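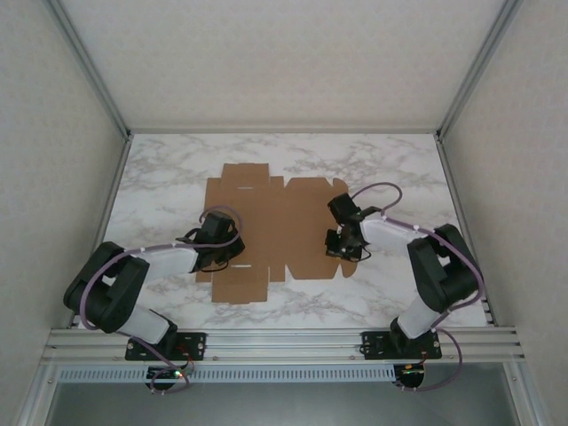 摊平的纸盒坯，还没有折起来。

抽屉里那些旧手机、旧充电线和空盒子，怎么收拾才不心烦

文：Anežka Baláž
发布于2024年10月1日
栏目：居家小窍门

搬到Flondau之后，我一直有一个抽屉不太愿意打开。厨房和过道之间有一只矮柜，最下面那一层，拉出来的时候总要卡一下，卡的是一根白色的充电线，线头从抽屉后面掉下去，缠在滑轨上。每次卡住我都跟自己说，周末一定收拾，然后把它硬推回去，去烧水，去接电话，去做别的随便什么事。这样推来推去，推了快两年。

上个月我妹妹来住，她的手机在路上摔坏了，问我有没有旧的借她用几天。我说有啊，好几部呢！结果我们俩坐在地板上翻了一整个晚上，翻出三部手机，没有一部能马上开机，充电头倒是一大堆，插哪个都不确定。最后她用的是邻居借来的一部。我实在有点不好意思，第二天早上就把整个抽屉倒在了餐桌上，从头到尾理了一遍。下面写的都是那几天和之后慢慢摸索出来的做法，有些是从前我母亲收拾缝纫盒的老办法，拿来对付电线居然也挺合适。

先铺一块浅色的布

听起来多此一举，可是真的管用。旧手机的抽屉里最容易丢的是小东西：取卡针、记忆卡、从耳机上掉下来的硅胶套、不知道哪部机器的小螺丝。直接倒在深色木桌上，黑的找不着；倒在地毯上，什么都找不着。我用的是一条洗薄了的旧床单，白底，四个角往里一兜，中途要吃饭了就整个提起来放到床上去，吃完再铺开接着弄。

倒出来以后不要急着一件一件处理。先粗粗地分成几堆：机器一堆，带插头的一堆，光是线的一堆，纸一堆（说明书、保修卡、收据），剩下说不清楚的放一堆。说不清楚的那堆开始会很大，别慌，越往后越小。我那一堆里最后剩下的是一只很旧的电子表，一个门铃按钮，还有一小块像橡皮一样的东西，到现在也不晓得是什么。

看看电池有没有鼓

动手之前，请先把每部旧机器拿起来平放在桌面上，轻轻按一下四角。要是它会像跷跷板一样晃，或者屏幕的一边翘起来一道缝，后盖摸着有点拱，那多半是电池鼓了。鼓了的电池不要按，不要扎，不要试着把屏幕压回去，也不要再插上电看看“还能不能用”。我知道很想试，我也很想试，里面可能还有照片呢。可是这件事真的不值得冒险。

鼓包的机器单独放，放在不会烧着的地方，比如一只金属饼干盒或者一只陶盆里，底下垫一点干沙子更好，盖子不要扣死。离暖气远一点，离孩子和猫也远一点。然后尽快送到收废旧电池或者电器的地方去，送之前打个电话问一声，说清楚是鼓了的，人家会告诉你怎么拿过去。不要扔在家里的垃圾桶里，也不要跟纸板一起放到回收筐里。里面的照片要是很要紧，就把机器交给修手机的师傅，让他在店里想办法。

充电要有耐心

很久没用的手机插上电，经常是什么反应也没有。我妹妹就是看了一眼黑屏幕，说“死了”，把它放到一边。其实电池放得太空的时候，要先充一阵子才会亮。我现在的做法是早饭后插上，用一根确定是好的线、一个确定是好的头，放在石板台面或者瓷砖上，人在家里，眼睛看得到的地方，然后去洗碗，去擦灶台。大半个上午过去还是没有动静，再换一根线试试。换了线也没有动静，这才算它真的不行了。

千万不要睡前插上旧手机去睡觉，也不要放在沙发垫子上、被子上充。摸着发热是正常的，烫手就要拔掉，让它凉着。

还有，充之前看一眼插口。我有一部机器，每根线插进去都是松松的，一碰就断电，我一直以为是插口坏了，差点就要拿去修。后来拿手电筒一照，里面塞了满满一层灰毛，是口袋里的棉絮，被线头一次次压进去，压得像毛毡一样结实！关机，用一根干的木牙签，尖头削得扁一点，贴着侧壁慢慢往外拨，拨出来的东西多得吓人。不要用针，不要用别针，不要用金属的任何东西，也不要对着里面吹气，嘴里的潮气会跑进去。

把照片先搬出来

能开机的，头一件事是把里面的东西拷出来。不要先去清理，不要先去更新，更新一跑起来，旧机器卡在半路上的事我是碰到过的。先拷照片和录像，再看通讯录，再看备忘录。很多人会忘了录音。我在一部旧手机里找到一段录音，是我母亲在电话里教我怎么腌黄瓜，中间还停下来跟邻居讲了一会儿别的事情，我坐在地板上听了好几遍。所以录音一定要看。

拷到哪里呢？我家是拷两份，一份在电脑里，一份在一块移动硬盘上，硬盘跟户口、房契那些东西放在一起。我那部最旧的机器里有343张照片，其中好多是糊的，还有好多是同一只盘子。我劝你这时候不要挑。一挑就坐在那里看一个下午，别的什么也做不成。先整个搬过去，建一个文件夹，名字写上哪一年、谁的手机，以后冬天晚上泡一壶茶再慢慢挑，那是一件很舒服的事。

文件夹的名字请写得笨一点，清楚一点。我以前喜欢写“新建”“新新”“最后”，现在回头看，哪个是最后的完全不知道。

要送人或者卖掉的，照这个顺序来

顺序很要紧，我在这上面吃过亏。有一年我把一部手机给了Winport的表姐，图省事，直接恢复了出厂设置就寄走了。她那边一开机，要输入我从前的账号和密码，偏偏那个密码我早就忘了，我们俩隔着电话折腾了好几个晚上，她很客气，一句重话也没有说，我反倒更难过。

后来我把步骤写在一张卡片上，贴在柜门里面：

照片和文件拷出来，在电脑上随便点开几张，看看是不是真的打得开。
聊天软件里的记录，要留的先转到新手机上。
银行、付款之类的软件，先在里面退出登录，解除绑定，再删掉。
手表、耳机、音箱，凡是跟它配过对的，都断开。
关掉查找手机的功能，退出手机系统的账号。
取出电话卡，有记忆卡的也取出来。
最后才是恢复出厂设置。
重新开机，走到欢迎的那个画面就停下，关机。

到了欢迎画面，没有问你要旧账号，就可以放心交出去了。这张卡片现在已经有点油，因为柜子靠着灶台，不过字还看得清。

取卡的小托盘我要多说一句。取卡针找不到的话，用一枚细一点的回形针拉直了也行，对准小孔，直直地往里顶，不要斜着撬。有的手机旁边还有一个很像的小孔，那是话筒，戳进去就麻烦了。托盘边上那个孔才对，看清楚了再下手，老花眼的朋友请戴上眼镜。

擦干净

旧手机脏在缝里。屏幕其实好办，关机，拿一块擦眼镜的布，沾一点点清水，拧到几乎感觉不出潮，顺着一个方向擦，再拿干的一面擦一遍。厨房用的去油剂、擦玻璃的喷雾、洗甲水，统统不要用，会把屏幕上那层防油的东西擦花。喷什么都不要直接往机器上喷，喷在布上。

听筒那一条细缝，用一支旧的软毛牙刷，干的，刷毛朝下，让灰往外掉。我是把手机倒过来拿着刷的，姿势不太好看，可是灰不会掉回去。手机壳拆下来单独洗，硅胶的拿洗碗的洗洁精和温水泡一会儿，用指腹搓，尤其是四个角。透明的软壳发黄了就是发黄了，我用小苏打试过，用牙膏试过，用太阳晒也试过（晒了更黄！），都没有用，换一个吧。

皮的壳不要下水，拿微潮的布擦，阴干，别放在暖气片上。贴膜翘边的地方容易藏油泥，翘得厉害就整张撕掉，从角上慢慢起，吹风机开低档，在手背上试着不烫，远远地暖一下再撕，胶会软一些。鼓过电池的机器就不要吹了，前面说过的，那个单独放着，什么都别做。

线的收法

理线是整个抽屉里最费工夫的一段，也是理完之后最高兴的一段。

我倒出来的线有14根，有的扭成麻花，有的外皮已经裂了，露着里面的丝。裂了皮的，露了丝的，插头发黑、发绿的，插上去要用手扶着才通电的，全部不要。不要舍不得。我以前会拿胶布缠一缠接着用，缠得还挺漂亮，现在想想后背有点凉。

剩下的一根一根试。试的办法很简单：拿一部好手机，插上，看有没有充电的标志，再轻轻弯一弯两头，看标志会不会闪没了。试过的，马上贴标签。注意是马上！我第一天偷懒，想着全部试完再一起贴，中间接了一个电话，回来看着一桌子白线，又得从头来一遍。

标签我用的是布胶带，剪一小段，对折包住线，两面粘起来像一面小旗子，用圆珠笔写字。纸标签容易掉，透明胶带写不上字。写什么呢，写它是给谁用的：“厨房收音机”“老相机”“妈妈的听书机”。不要写接口的名字，那个写了家里人也不看。充电头也要贴，贴在不挨着插脚的那一面。

绕线的时候顺着线自己的弯来，它想往哪边转就让它往哪边转，绕成手掌大的圈，松松的，拿一小段魔术贴或者一根扎面包袋的铁丝系住。不要绕在充电头上勒得紧紧的，线就是这么断的，断的地方总是在根部。我母亲绕毛线也是这个道理，绕紧了毛线就没有弹性了，她说要让它“喘气”。

绕好的线圈竖着放，像书一样排在一只浅盒子里，标签朝上。抽屉里横着堆，上面那根一拿，下面的全跟着走。卫生纸的纸芯也可以用，把线圈塞进去，字写在纸芯上，竖着站一排，孩子特别喜欢帮这个忙。缺点是粗一点的线塞不进去，纸芯用上一阵子也会塌。

盒子留不留

到了盒子这里，每家都会吵架。我先生是什么盒子都要留的人，他说以后卖的时候有盒子好卖。我呢，一看到柜子顶上那些空盒子就想叹气。后来我们商量出一个大家都还能过下去的办法。

手机原来的小盒子，还在用着的、还在保修期里的，留。机器都不在了，盒子还在的，不留，里面的收据和保修卡抽出来。外面寄来的大纸箱，留两只结实的，一大一小，其余的拆开压平，当天就放到回收那边去。压平的时候沿着原来的折痕来，胶带先撕掉，撕不干净也没关系，地址单要撕下来，撕碎，或者拿粗笔涂掉。

留下来的那两只也压平，竖着插在冰箱和墙中间的缝里。要用的时候再折起来，底下拿宽胶带贴一个“工”字。潮湿的地方不要存纸箱，纸板吸了潮气会变软，还容易招小虫子，我在Flondau的地下室里就养过一窝，那味道想起来还在鼻子里。放之前敲一敲，脆脆的声音就是好的，闷的、软的就不要了。

小盒子还有别的用处。手机盒的盖子和底正好是两只浅盘，放在抽屉里做隔断，比买来的分隔盒还要合适。我用它们装电池（新的一只，用过的一只，用过的两头贴上胶带）、装回形针、装橡皮筋。盒子高了就拿尺子量好，用裁纸刀划浅浅一道，再沿着划痕撕，比一刀切到底要整齐。

要寄走的，怎么包

自从跟妹妹折腾过那个晚上，亲戚们都知道我在理旧手机，这个来要，那个来要，我就包了好几回。写几条心得。

手机关机，不要只是锁屏，路上被压到了会自己亮。先拿一块软布或者一只干净的旧袜子包一层（袜子真的很好用，单只的袜子总算有了去处），再包气泡纸，气泡朝里。包好以后外面拿橡皮筋箍住，不要用胶带在上面缠了又缠，收到的人拿剪刀去剪，很容易划到。

盒子里四面都要垫，尤其是角上。揉皱的报纸要揉得松一点，一个一个塞，塞到合上盖子摇一摇听不到响为止。充电头单独包，千万别让它和屏幕挨着，那两只插脚在路上颠来颠去，跟小锤子一样。线绕好放在旁边。

里面再放一张纸条，写上收件人和寄件人的名字、电话，外面的地址单万一掉了，别人打开还找得到人。我一般还会在纸条上写一句话，屏幕哪里有划痕啦，哪个按键要用力按啦，讲清楚，对方心里有数，不会以为是路上摔的。

带电池的东西，有的地方寄起来有规矩，寄到国外去规矩更多，出门前先打电话问一问，省得抱着箱子白跑一趟。鼓了的、摔裂的、进过水的，不要寄，给多少钱也不要寄。

收据和保修卡

那一堆纸，我原来是最怕的，理起来倒很快。说明书十有八九网上都能查到，留着占地方，除非是那种你母亲喜欢捧着看的大字说明书。收据要留。那种滑滑的热敏纸，放一个夏天字就淡了，放在塑料套里有时候淡得更快，所以拿到手就拍一张照，要紧的再复印一份，原件和复印件夹在一起。

我用的是一只旧的菜谱夹子，一页一件东西：手机、电视、洗衣机、吸尘器。每一页右上角用铅笔写保修到什么时候，过了就擦掉，那一页腾出来给别的。店名和电话也写上。去年我在Šindelář那家小店买的耳机有一边不响了，就是靠这只夹子，翻出收据来，店里的老先生戴着眼镜看了又看，很和气地给我换了一副。要是让我空口去说，我连是春天买的还是秋天买的都讲不出来。

东西坏了要去找店家，去之前在家里先写几句：什么时候开始的，怎么个坏法，试过什么。写在纸上，不用写得多好。人站在柜台前面，后面又排着队，很容易着急，一急就漏掉要紧的。还有，送去之前照样要拷照片，退账号，店里修着修着给你换一部新的，旧的那部就不一定拿得回来了。

旧手机还能做什么

不卖也不送的那一部，可以留在厨房。我家那部现在靠在面粉罐旁边，看菜谱，定时间，放广播。把它跟主人平常的账号断开，只连家里的网，通知全部关掉，这样做饭的时候不会一会儿叮一声。外面套一只透明的密封袋，手上沾着面也可以点，脏了换一只袋子就好。别放在灶台正上方的架子上，油烟和热气都往那里去。

也可以给老人听戏听书。字体调到最大，桌面上只留一两个图标，别的都收起来，音量键上贴一小块绒布，手一摸就知道是哪边。我给父亲弄的那部就是这样，他摸到绒布就知道是声音变大，另一边是变小。充电线不要从他手上过，固定在床头柜上，他只要把手机放过去插上就行。

还有人拿旧手机放在大门口当摄像头看，我没有试过，一天到晚插着电，我心里总不踏实，所以不敢乱讲。

给孩子拍照玩也很好，摔了不心疼。我侄女拿去拍了一路的井盖，每一个都不一样，她很认真。

要收起来不用的机器，不要满电收，也不要空着收，充到一半左右，关机，放在阴凉干燥的柜子里。过几个月拿出来看看，补一补电，顺便按一按四角。我是跟换季的被子一起弄的，换被子的那天就看一看手机，不用另外记。

掉进水里怎么办

这一条跟抽屉没什么关系，可是收到来信问得多，就写在一起。掉进水池里了，马上捞出来，关机，不要按来按去看它好不好。壳拆掉，卡托拔出来，拿干的毛巾吸外面的水，插口朝下轻轻拍一拍。然后放在通风的地方，可以对着电风扇吹凉风，不要用吹风机吹热风，不要放烤箱，不要放微波炉（真的有人放过），不要充电。

埋在米里的办法，我从前也信，还特意买过一袋米。米吸不了多少水，米粉和碎米粒倒会跑到插口里去，遇水变成糊，更难弄。那袋米后来煮粥吃了。晾上一两天，能送去给师傅看一看最好，掉进汤里、海水里的尤其要早点送，盐和糖留在里面会慢慢坏下去。

不要的，送到哪里去

断了的线，不亮的机器，单独的充电头，都算电器废品，不要跟厨房垃圾一起扔。我们这边是送到Hustside的回收点，门口有一只大箱子收小电器，电池另外有一只桶。你那里要是不清楚，去附近卖电器的店问一声，很多店愿意代收，或者知道往哪里送。

我在门后挂了一只布袋，坏了的线和用过的电池先放进去，电池两头贴好胶带，袋子半满就带出门。挂在门后比放在柜子里强，放在柜子里又会变成下一个抽屉。

送走之前再把机器翻过来看一眼，卡托里有没有卡。我就是在最后一刻，已经站在箱子前面了，从一部不亮的旧手机里抠出一张记忆卡，里面是我们结婚第一年去看海的照片。

几位读者的补充

有一位住在Winport的读者写信来，说她不用布胶带，用不同颜色的指甲油在插头上点一个点，线上点红的，头上也点红的，红的配红的。我试了，很漂亮，就是要等它干透，没干就绕起来会粘。

另一位说她把取卡针用磁铁吸在冰箱门里侧，找起来方便。这个我马上就学了，现在那枚小针跟买菜的单子待在一起。

还有一位问，线理好以后家里人照样乱扔怎么办。我也没有什么好办法。我家是在矮柜上面放了一只碗，谁用完了懒得绕，就扔在碗里，我看电视的时候顺手绕一绕。碗满了就说明该看电视了。

下一篇写秋天收电风扇，叶片后面那一圈灰怎么擦，网罩拆下来装不回去怎么办。家里有窍门的，请照旧写信给我，信长一点没有关系，我喜欢看长信。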